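Polycopié – Planifier et budgéter un équipement de robotique
Séance 4 : ce que le devis ne dit pas
Version d'août 2018

1. Rappel de la séance précédente

Nous avions laissé de côté le dossier Cistmont : une cellule de préhension, deux bras, une demande de financement déposée avant que quiconque ait rédigé le cahier des charges. Relisez-le avec un crayon. Le prix du matériel y occupe trois pages, l'usage prévu un paragraphe, et ce paragraphe reprend presque mot pour mot la plaquette du vendeur. C'est plus fréquent qu'on ne le croit.

2. Le poste « simulation »

De Luca et Tudamska ont tous deux répondu à l'appel d'offres. Le premier inclut la simulation dans le prix du bras ; le second la facture à part, sous forme de licence annuelle. Sur le papier, l'offre De Luca est donc plus simple. Je me méfie pourtant d'un logiciel « offert » : on ne sait jamais très bien quelle version on reçoit, ni qui paie la mise à jour l'année suivante. Demandez-le par écrit.

L'argument commercial est toujours le même : on essaie d'abord la tâche à l'écran, on achète ensuite, sans mauvaise surprise. Admettons. Encore faut-il regarder quelle tâche on essaie. 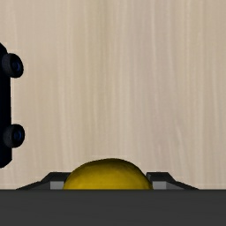 Fig. 1 – Vue de dessus en simulation : objet jaune arrondi entre les doigts de la pince, véhicule jouet sombre à gauche.

Un plateau de bois clair, un objet à la surface presque lisse, beaucoup de place libre autour. Pour comparer deux géométries de doigts, cela peut suffire. Pour justifier l'achat d'une cellule destinée à trier des pièces en vrac, non – et c'est pourtant avec ce genre de rendu que l'on défend des budgets entiers devant une direction. Une image de synthèse ne renseigne ni sur l'usure des doigts, ni sur le temps de réglage, ni sur le délai de livraison d'une pièce de rechange.

3. Le cas Clovgate

Données de l'exercice : 325 heures d'intégration prévues, 60 heures de formation, 2 jeux de doigts de rechange. Le devis annonce un taux de réussite de 100 % en simulation. Sur quels objets ? Combien d'essais ? Avec quel éclairage, quelle dispersion des positions ? Le document n'en dit rien. Tant que ces réponses manquent, le chiffre ne doit entrer dans aucun calcul de retour sur investissement.

Remarquez aussi que la formation est comptée une seule fois, comme si le personnel ne changeait jamais.

4. À vérifier avant de signer

– Durée de la licence de simulation et conditions de renouvellement.
– Prix unitaire des doigts et des mors, hors promotion de lancement.
– Essai physique chez le fournisseur, avec vos propres pièces.
– Qui prend en charge les heures d'intégration au-delà du forfait.
– Reprise ou non du matériel en cas d'échec à la réception.

5. Travail à rendre en septembre

Reprendre le budget Clovgate et séparer en deux colonnes ce qui relève d'un engagement contractuel et ce qui relève d'une promesse. Deux pages maximum, tableau compris. Les copies qui reprennent le taux de réussite du devis sans le discuter seront rendues à leur auteur pour correction.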